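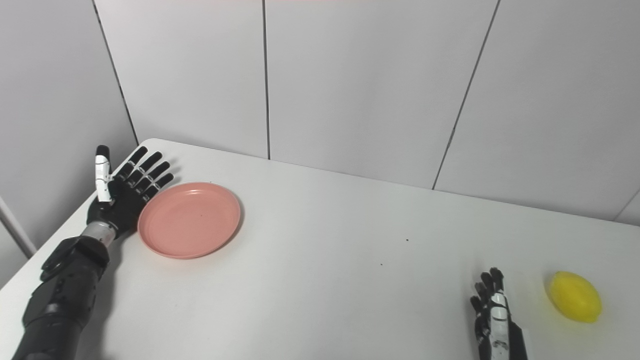

Where has the variable star survey got to since April?

Most of the way through the first field, with the second one started and the third one still behind a tree at Sosholm.

**Cadel Survey, progress report to the Grímsdóttir Fund**
September 4, 2025
Prepared by Rochelle Boateng

**Observing.** We asked for 50 nights and used 49. The missing one went to fog, which is a better record than I had any right to promise in the proposal, and I would like it noted before the weather hears about it. The first field now has light curves for 1,000 stars. Of these, 200 vary enough to be worth a second look, and the rest are shining steadily, as most stars unhelpfully do.

**Cepheids.** These were the point of the grant, so I'll say plainly that we have fewer than we hoped. A Cepheid brightens and fades on a schedule tied to its true brightness, and from that we get its distance. Several of our best candidates turned out to be pairs of stars passing in front of each other. Rajeshwari Suvarna has been very patient about moving them to the other list. The eclipsing binary list is now excellent, if the fund should ever develop an interest in eclipsing binaries.

**Calibration.** The brightness scale drifted over the spring by more than we can tolerate. Botond Bakos traced it to the flat fields, which were being taken too late in twilight, with stars already showing through. He has moved them earlier and is reprocessing the affected nights. Until that is finished, please don't quote any distances from our last report. I have stopped quoting them myself.

**Software.** Zevia, our period-finding code, no longer reports that everything in the sky repeats once a day. Ngan-ling Yu rewrote the step that handles the gaps between nights. It runs slower now and is right more often.

**Money.** Spending is on plan except for travel, which is under, and disk storage, which is over. We'd like to move the one to cover the other. The form for this is longer than this report and is attached.

**Next.** Finish the reprocessing, get spectra for the strongest Cepheid candidates, and settle the matter of the tree. Oddur Grímsdóttir has written to the landowner twice. The reply to the first letter was friendly and concerned a different tree.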